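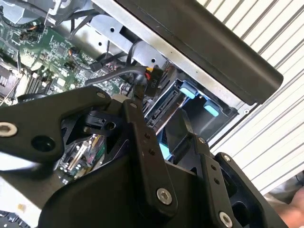

Short films deserve a proper running order

Streaming services now carry more animated shorts than at any time I can remember, and they still file them as leftovers. A film of 7 minutes sits in the same row as a series of ten episodes, with the same thumbnail and no programme note. Kadir Ertürk's Mesano, released by Arkomia in July, was placed under "family extras". It is a film about a widower and contains no line of dialogue.

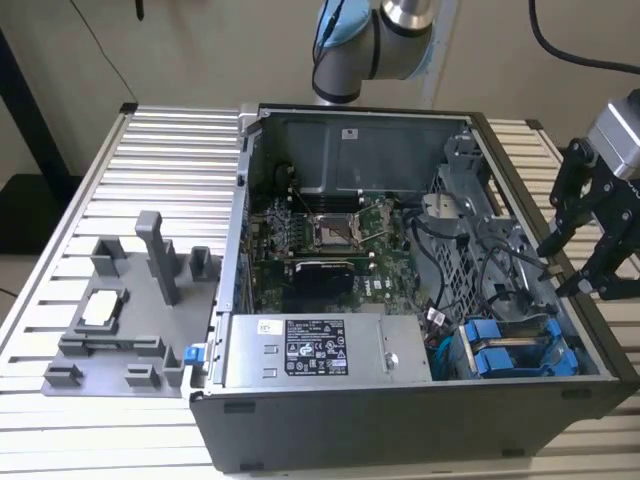
The usual defence is that viewers search by mood and length is irrelevant. I doubt it. Length decides how a story is cut, where the sound drops out and how long a face can be held. A catalogue that hides running time removes the one fact a viewer needs before starting. An open computer case with an empty processor socket may have everything else fitted, and the gap still matters. The listing for Mesano has a cast, a rating and a synopsis, and leaves out the length.

Festivals solved this long ago. Ekinci shows five shorts per sitting, grouped by subject, with a pause between the third and fourth. Keltex, a far smaller service with 400 titles, copies that method online and lets the credits play in full. Arkomia cuts them after four seconds and starts a trailer.

I would ask for two changes: print the running time beside the title, and leave the credits alone.

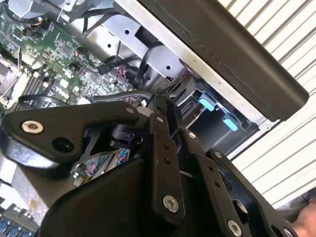
Black link plates and silver hex-socket screws at an opened computer chassis.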